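Briladden airport gets its winter flights back

Tuesday, October 22, 2024 - Great news for anyone who flies out of Briladden! Odero Air is bringing back its winter route to Marchand, with 7 round trips a week and fares on sale now.
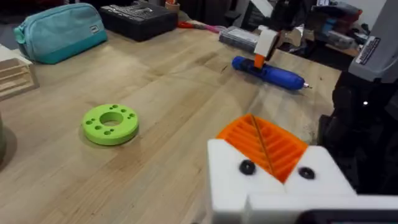
A green ring on a wooden workbench.

The route was dropped two winters ago, and people here really missed it. A petition to restore it picked up 2,986 signatures, 408 of them from students at Raltent College.

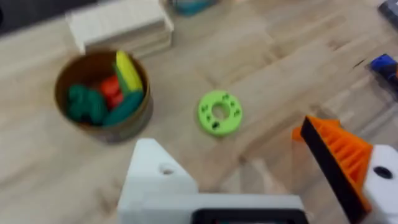 Early flights, easy connections

Planes leave at 6:40 a.m., early enough to catch the midday departures out of Marchand. The return lands just after 9 p.m. - and yes, the last bus into town will wait for it.

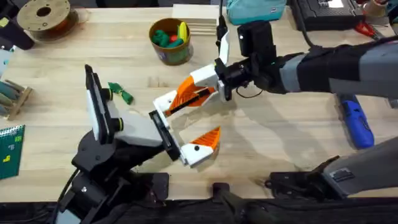 Two robot arms over a wooden worktable.

Odero sold 2,191 seats on the first day of booking, its best start ever at Briladden.
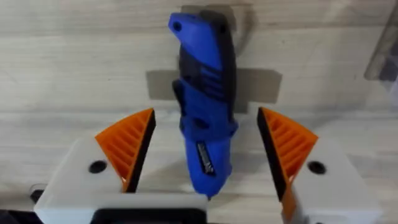

Parking in Lot B stays free for the first month, and the terminal cafe will open at 5 a.m. on flight days. Tickets can be booked online or at the airport desk.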